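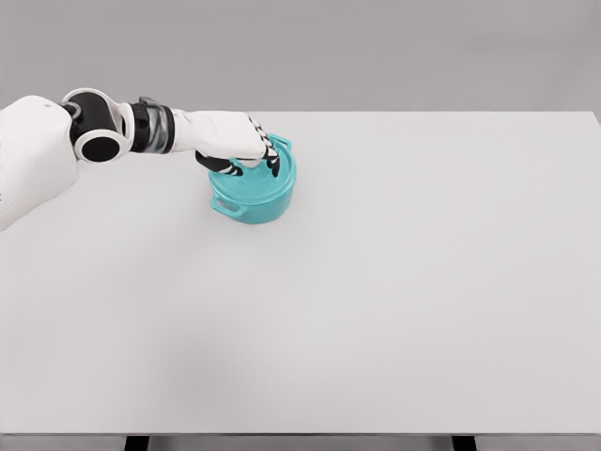
仿真画面：白色机械臂的多指手从上方搭在一只青绿色小锅上。（图片提供：Starnwood共享工坊）

Starnwood共享工坊开放“Nullisow”家庭自制机械臂项目全部图纸与仿真文件
首批套件一月起接受邻里及外地爱好者登记

各位关心我们、来工坊喝过茶、借过扳手、或者只是路过时探头问过一句“你们在里面做什么”的朋友们，大家好！我们很高兴地宣布，由Starnwood共享工坊成员合作开发的Nullisow机械臂项目，即日起把全部图纸、零件清单、控制程序和仿真场景文件向公众开放。无论您想在自家车库里照着做一台，还是只想下载仿真文件，在旧电脑上让一只虚拟的手去碰一碰虚拟的锅，都欢迎您来。

Nullisow是一套面向家庭和小型工坊的单臂多指手系统，白色外壳，黑色旋转关节，末端装一只可以弯曲抓握的手。它的设计目标从一开始就很朴素：在厨房那样的环境里做一些日常的小动作，比如扶住锅沿、把碗往里推一推、从台面上拿起一只杯子再放回去。我们没有打算让它去工厂里搬箱子，也没有打算让它参加什么比赛，只希望一个有耐心的普通人，借着工坊里现成的设备，能够从第一颗螺丝开始把它装起来，并且装完之后还愿意继续改下去。

项目的发起人是Ludivine Maillard。她原先在工坊里教木工和简单的电路课，家里的餐桌上常年摊着拆开的舵机。最早的想法来自她母亲的手腕伤：那段时间老人家端不稳锅，每次炖东西都要喊人帮忙。Ludivine想，既然工坊里有三维打印机，有车床，也有一群晚上不愿意早早回家的人，为什么不试试看呢？

“刚开始那几个星期，我们做出来的东西与其说是手，不如说是一把不太听话的夹子，”Ludivine Maillard回忆道，“可是大家每天晚上都来，有人带汤，有人带孩子，有人带着前一天夜里想出来的新主意，慢慢地它就有了手指的样子。我到现在还留着最早那只夹子，就挂在工作台旁边，谁来了我都要讲一遍它的故事。”

本次随新闻稿发布的画面取自项目的仿真环境。仿真部分由Simão Louro负责，他把机械臂、桌子和锅一一搬进电脑里，先在虚拟桌面上反复调整动作，再拿到工坊的真机上去试。选锅来做练习对象，是工坊成员们商量了好几个晚上的结果：锅身是圆的，有锅沿，两侧带耳，手指该落在哪里、落下去时多用力，都值得细细琢磨。桌面则有意做得干净，整张白桌上只放这一只锅，初学者打开文件就能看明白，想添什么再自己添。

“我很喜欢在仿真里犯错，”Simão Louro说，“真机上的手指撞一下，我得拆两个小时，还要跟Ludivine道歉；仿真里撞一下，按个键就重新来过。开放出去的场景文件我都写了注释，有几处啰嗦得连我自己都不好意思，但我宁愿啰嗦一点，因为我记得自己刚学的时候，最怕的就是别人觉得‘这个不用解释’的地方。”

此次开放的内容包括以下几个部分：

机械图纸。涵盖肩部外壳、各旋转关节、腕部和手掌手指的全部零件，外壳零件可用普通家用三维打印机制作。

零件清单。全臂共计459个零件，其中包括螺丝、垫片和各类紧固件。清单里对能够互相替代的零件作了标注，家里抽屉里翻得出来的，就不必再买。

控制程序。附安装步骤和一份常见问题记录，问题都是成员们在调试中碰到过的，连同当时走过的弯路也一并保留。

仿真场景。含桌面与锅的基础场景一套，可在没有真机的情况下独立运行。

装配手册。共有783个步骤，每一步都由没有参与设计的工坊成员照着做过一遍，看不懂的地方当场改写。这件事花的时间比我们预想的多得多，改到后来，连“把螺丝拧紧”这一句都讨论了半个晚上，最后加上了“拧到感觉有阻力，再转四分之一圈”。

对于不方便自行采购和打印的朋友，我们准备了一批散装套件，每套定价590欧元，由本地小型加工坊Wiruvell协助备料和分装。Wiruvell多年来一直替工坊成员车小零件，从不嫌我们的单子小、图纸画得潦草，在此要好好说一声谢谢。套件不含三维打印外壳的上色，白色是材料本来的颜色，您若想给它换成别的颜色，请尽管动手，也请拍照寄给我们看看。

套件登记自一月起开放，按登记先后发货。自己在家组装的朋友，我们估计从开箱到第一次让手指动起来，大约需要400个小时，这里面包括了打印外壳的时间，打印机干活时您可以去睡觉或者做饭。若是来工坊和大家一起装，通常会快一些，不过也很可能因为聊天而慢下来，这一点我们没有办法保证。

为了方便初次接触的朋友，工坊每晚七点到十点保留一张公共工作台，专供Nullisow项目使用。台上备有万用表、热风枪、成套内六角扳手和一台装好了仿真软件的电脑，不需要预约，进门跟值班的人打个招呼即可。未满十四岁的小朋友请由大人陪同，焊接区域请务必戴上护目镜，头发长的朋友请把头发扎起来，这几条我们会反复唠叨，请多包涵。

还需要提醒各位的是，Nullisow目前仍是供学习和动手之用的自制项目，请不要让它在无人看管时运行，也请不要拿它去碰正在加热的炊具、刀具，或者用来协助行动不便的家人。Ludivine的母亲如今手腕已经好了，她来工坊看过几次，对这只手的评价是“比我年轻时的学徒慢，但是脾气好”，我们觉得这个评价很公道。

接下来的几个月里，工坊打算继续做两件事。一件是给手指加上更柔软的指尖垫，目前正在试几种不同的硅胶；另一件是扩充仿真场景，把碗、杯子和水壶陆续加进去。如果您家里有形状特别、总是拿不稳的器皿，欢迎把它的尺寸寄来，Simão很愿意为它建一个模型，而且多半会回您一封很长的信。

关于Starnwood共享工坊

Starnwood共享工坊设在Hosseinzadeh巷尽头一处旧印刷车间里，由成员共同出资维护，设有木工、金工、电子和三维打印四个区域，向所有愿意动手并愿意收拾台面的人开放。工坊平日也接待学校参观和家庭修理活动，坏了的台灯、收音机和椅子都可以带来一起想办法。

媒体及合作联系

项目事务请联系Ludivine Maillard，仿真与程序相关问题请联系Simão Louro。来信可直接投入工坊门口的绿色信箱，也可在晚间开放时段到前台索取下载地址和登记表。媒体朋友若想到现场看真机，请提前一两天打声招呼，我们好把工作台收拾出来，再烧上一壶水。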